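4.2 Recording a two-handed demonstration

Read 4.1 first. Everybody skips it, and everybody comes back to it.

1. Clear the board. Mugs count as objects, and the Wikau policy will learn from them if you let it.

2. Start the Plidlow recorder and wait for the tone. The tone is unpleasant so that you will notice it.

3. Hold both grippers still above the board for 3 seconds. This gives the tracker its starting pose.

4. Pick up the object with the left gripper and lift it just clear of the board. Keep the right gripper open until it has something to do.

5. Carry out the task at an ordinary pace. Demonstrators who slow down to be helpful produce a robot that dithers.

6. Put the object down, open both grippers and stop the recorder.

Note: the Gál task set used 185 demonstrations. The first 7 were thrown out — all of them mine.

Caution: do not cover the white plate on either gripper with a sleeve or your other hand. The tracker will carry on with great confidence and be wrong.

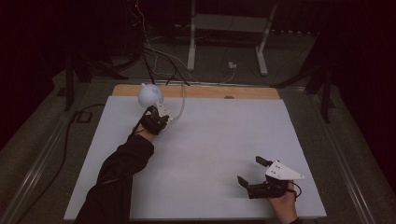 Fergus Niven asks that step 4 be taken more seriously than it sounds: in his trials, an idle gripper that kept opening and closing taught the policy to fidget, and he had to record the lot again in June.

7. Label the take before starting the next. "Final" is not a label.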